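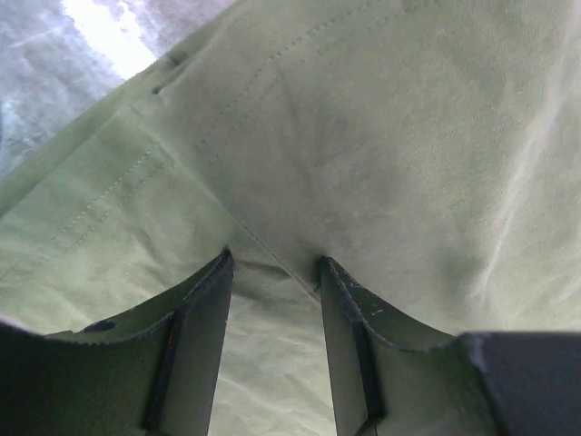
Local News > Business > Open Days

News Events Business Sport Contact

Last updated: 26th July

Catinca Olteanu has been sorting and folding other people's clothes for a living for 14 years. For the last two of them she has also been teaching a robot to do it.

"I was asked if I wanted to try it and I said yes before I knew what it was," she says. "I thought I would be pressing a green button."

We met at the Florau building on the Jumamside estate, where the textile sorting firm Lekholm opened its doors to visitors for an afternoon. The firm takes in used clothing, grades it, and sends it on to shops. Most of the building was as you would expect, with bales, carts and long tables. The robot is in a side room past the loading bay, and that was where people stayed the longest.

Olteanu runs the demonstration with Alina Dumitrescu, an engineer who joined Lekholm in March of last year. They work well together and interrupt each other a lot.

The job they were showing sounds small. A garment is dropped on the table in a heap. The robot has to find an edge it can hold, pick it up, and spread the garment out far enough that it can be folded. A person does the first part in a second or so without thinking about it.

"Cloth is the worst thing you can give a robot," Dumitrescu says. "A box is the same box every time. A shirt has no shape until you pick it up, and then it has a different one."

I asked what the robot looks for. Dumitrescu said it depends on the garment, but that collars, hems and heavy seams are good places to start. They are thicker than the rest, and when you lift one the remainder tends to hang in a way you can predict. A plain stretch of fabric in the middle of a pile tells you very little.

"That part came from Catinca," she adds. "We had it grabbing whatever was highest. She watched for ten minutes and said, why is it picking up the belly?"

"Well, you would never pick up the belly," Olteanu says.

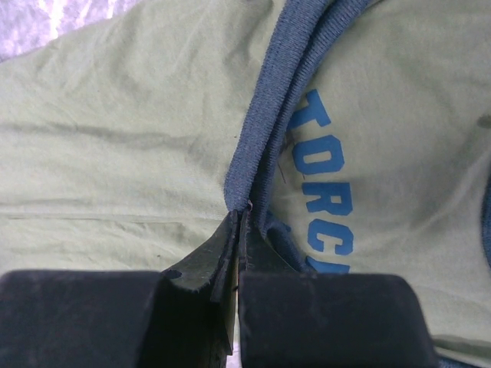
The gripper closed on the ribbed collar of a green T-shirt.

The camera sits close to the gripper, so what it sees is mostly cloth and its own two fingers. Dumitrescu thinks visitors are surprised by how little of the garment that is. From a step back you can tell right away what you are looking at. From that close, a shirt is folds and shadows, with a line of stitching if you are lucky.

A boy near the front wanted to know if the robot could feel what it was holding. Dumitrescu told him that theirs can't, at least not in the way he can. It knows how far its fingers have closed and it has the picture, and it has to work from those.

Olteanu's part in all this is mostly patience. She guides the arm through a grasp by hand controls, resets the cloth and does it again. Her notebook from the spring lists 1,386 grasps, with a tick or a cross next to each one and sometimes a word or two. She let me read a page. "Too deep" came up often. So did "got 2 layers."

Picking up two layers is the mistake that annoys her most. If the fingers close on the front and the back of a shirt together, it will lift fine but it will not open. You have to put it down and start over.

"It looks like it worked," she says. "Then you pull and you have a sausage."

The robot is slow, and neither of them pretends otherwise. I asked how it compares with a person. Olteanu said that on a good morning she can get through 172 pieces before her first break. She did not give me a number for the robot - she just laughed and looked at Dumitrescu.

"Less," Dumitrescu said.

Several visitors asked about jobs. One of them was Mr. Popescu, who used to work on the sorting line himself and asked it twice. Dumitrescu told him that the firm has trouble filling the evening shift as it is, and that the machine is nowhere near ready for the line. He did not look fully convinced. Olteanu gave him a different answer.

"My wrists hurt," she told him. "If it can do the T-shirts, I'll do the coats. Coats are interesting. You have to check linings and buttons, you find things in the pockets. With T-shirts it's just the same movement all day."

Next on their list is trousers, which Dumitrescu expects to be harder, mainly because of the legs. After that they want to try mixed piles, where the robot would have to work out which edge belongs to which garment. They have not set a date for it.

The last group came through a little before five. Olteanu picked a shirt up off the table, shook it once, and folded it while she was talking to me. I asked if she does that at home too.

"At home my husband folds," she said.

Lekholm plans another open afternoon in the fall. Entry is free, and children need to come with an adult.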